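6/23/26
Bench kitchen, Radthorpe. Notes on the dish rack.

Went back to the drainage question left open in September. Rack is wire over a plastic drainboard. Plates are the Nemwood set, colored, round. Procedure as before: rack on the tile, rinse, load upright in the divider slots, leave 2 hours, wipe the tray with a weighed cloth and weigh again. Plates go in side by side with no empty slots between.

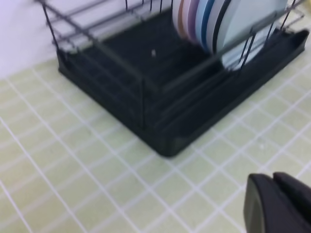

Normand Bouchard thinks the close spacing is the whole problem: leave every other slot open and the drying time should drop, whatever the tray is doing. Fair point, and it was not tested in September either. Added as run 8, same load, split over two passes.

Cloth weights are in the Zosier sheet, row 311 onward. Folasade Bassey to check the tare before anyone averages them. The old cloth sheds lint and should not be used again. 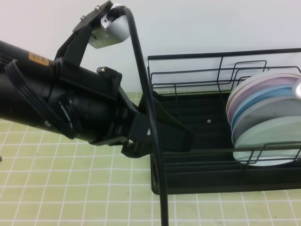 Tray pitch is the next variable. The base is level as set up, so any water that gets between the ridges has only the ridges to guide it. They run lengthwise, so the shim goes under one short end. A shim along a long side would push water across them. Start with 2 mm. If the wire frame shifts when the tray is tipped, stop and reseat it before loading.

To do: shim stock (ask Ifeoma Nwosu), new cloth, repeat run 2 with the plates reversed in the slots. Level to be checked on the tile, not on the steel bench.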